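Connecting the Booking Form to the Calendar

Our group built a small integration between the Titar form tool and the calendar service Aline. Both have public APIs, but neither supports the other directly.

Setup
We used a free account on each side and wrote the connector in Python. It checks the form API every 2 minutes and creates one calendar event per new entry. Tokens are stored in a config file outside the repository.

Problems
Aline returned duplicate events when a request timed out and was sent again. We fixed this by saving the form entry ID with each event and checking it first. Time zones took most of Monday.

Testing
We sent 100 entries through the test form. All but 4 arrived, and those had an empty date field.

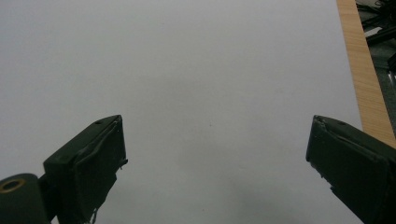
Remaining work
Canceled bookings are not removed from the calendar yet. The error log also needs a size limit.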